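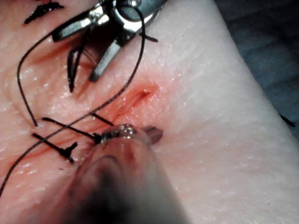 Gig bags rip at the corner by the headstock, always, and most folks throw duct tape on it and call it done. Tape peels by the second load-in and leaves goo on everything. Sew it. Start at the tight end of the rip and work toward the wide end, small bites, both lips level. Same as the cut in the pink silicone pad – stitched shut along the lower left, still gaping a bit at the upper right. Leave the open end for last. If one side bunches, back up two stitches and redo it now, not later.

Thread: upholstery weight, polyester. I get mine from Stiketti, the black on the big spool. Regular sewing thread will snap the first time somebody grabs the bag by the wrong strap. Curved needle if you have one. Pliers to pull it thru the thick seams. Whole job is 20 minutes, 30 if the padding is hanging out and has to be stuffed back.

Iron-on glue on a gig bag – no. Melts the nylon. Ask me how I know.

Patches on a denim vest
Pin first, put the vest on, look in a mirror. Back patch always ends up lower than you thought. Whip stitch around the edge, stitches 1/8 inch apart, double thread. Dental floss works and holds forever but it goes gray and fuzzy. My Gatov patch is on with floss, has been for 6 years, looks terrible, hasn't moved.
Leather patches: punch the holes with an awl over a scrap of wood. Not over your knee.
Wash inside out, cold, hang dry. Or dont wash it, your call.

Amp covering coming loose
Contact cement, thin coat on both sides, wait till it's tacky, press. Window open! Hold the corners down with masking tape overnight. If the vinyl is torn, trim the ragged bit with a fresh blade before gluing, otherwise you get a lump. Black marker hides the seam from ten feet, and who's closer than that.

Drum rug
Any old carpet offcut. Turn it so the pile runs toward the drummer and the kick creeps less. Mark the stand positions with tape while the kit's set up right. We did ours at the Lindach room and setup got a lot shorter. Shake the rug out outdoors. There will be wood splinters, keep them out of your socks.

Cable box
Stop winding around your elbow. Over-under, velcro tie, done. 2 boxes: one for stuff that works, one for stuff that crackles. Crackly ones get opened up at the plug, nine times out of ten it's the solder joint. Number them with paint pen on the plug so you know which one you already fixed.

More on strap locks in October if I get to it.

Workshop > Band gear > Mending & patching
Search tips Enter keyword Go
Tips Kitchen Workshop Sewing Contact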